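Moving from a temp job to permanent – is the pay cut worth it?

tallpines44
Posted May 2022
I've been at the Haldane plant through an agency for a while now, mostly second shift.
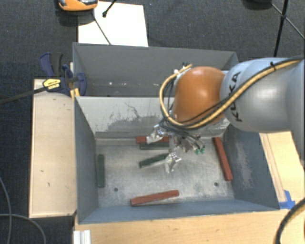

The agency is Merkska. They pay weekly and I clear more per hour than the permanent people do. Haldane has offered me a direct spot, but it works out to 40 dollars a week less before tax. Health insurance starts after the first month and there's a retirement match. I'm 31, no kids, renting. Would you take it?

orchard_rd
Take it. I did six years through agencies and every slow season I was the first one sent home. Paid holidays alone make up most of that 40.

bluecanteen
Depends what the insurance costs you. When I went direct at a place in Cundale, my share of the premium was 200 a month and the deductible was high enough that I never used it. Ask for the plan sheet before you sign anything.

tallpines44
I asked. My share would be 100 a month for single coverage. I pay more than that now for a worse plan.

orchard_rd
Then you're close to even already.

dmk_nightshift
I'll disagree with the others. I stayed temp on purpose. I take September off every year and don't have to ask anyone. You can't do that in your first year as a regular employee, and some places hold you to two weeks for five years.

bluecanteen
That's fine until you try to get a mortgage. My credit union wanted two years with the same employer and didn't like agency pay stubs at all.

dmk_nightshift
Mine didn't care. I used Helar and they just averaged my tax returns.

tallpines44
Not buying for a while, so that part doesn't matter much. One more thing – Merkska says there's a 400 dollar completion bonus if I finish out my contract. Would Haldane wait?

orchard_rd
Ask them for a later start date. Get it in writing.

dmk_nightshift
Get the bonus in writing too. Read what counts as finishing.

tallpines44
Will do. Leaning toward taking it. Thanks all.

Related threads
Agency lost my last time sheet
Second shift and sleep
How long before you ask for a raise?
Rolling over a small 401(k)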